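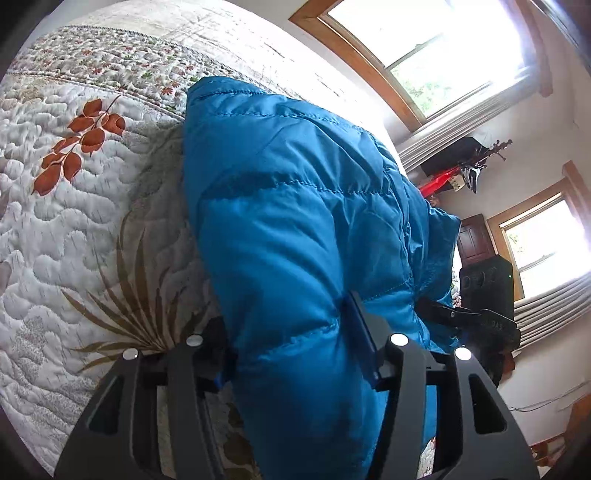 Talk notes, winter coats bit. Keep it to 11 min, leave time for qs

Open w/ the closet. Who here has a coat living on a chair? Wait for hands.

Puffers take up all the room. Mostly air. Treat them like bedding, not like shirts — fold slow, push the air out as you go.

Do the folding on the bed. Waist height, soft, nothing snags. Floor is murder on your back.

Steps, say them out loud while Mekdes does it up front:
- zip all the way up, check pockets (tissues!! always tissues)
- face down, smooth from the middle out
- sleeves in across the back
- fold up from the hem, lean on it, wait, lean again
- follow the stitched seams, they want to bend there anyway

Slow down here. People rush the leaning part and then it springs open and they blame the coat.

Storage: cotton bag or a pillowcase. NOT the vacuum bags for down, not for months. A weekend trip is fine. Octavio will disagree, let him, 2 min max then move on

Washing before storing — yes. Collar and cuffs first, that's where the grime is. Dry it right thru, then dry it again. Damp clumps = smell in November when you pull it out.

Story: the Nendby move, 100 coats, one hallway. Short version only!! Skip the part about the van

If someone asks about hanging: ok if you have the space, wide hanger, don't cram it. Shoulders go flat othewise.

Handout is by the door. Last slide has the Daza class signup, leave it up while people get thier stuff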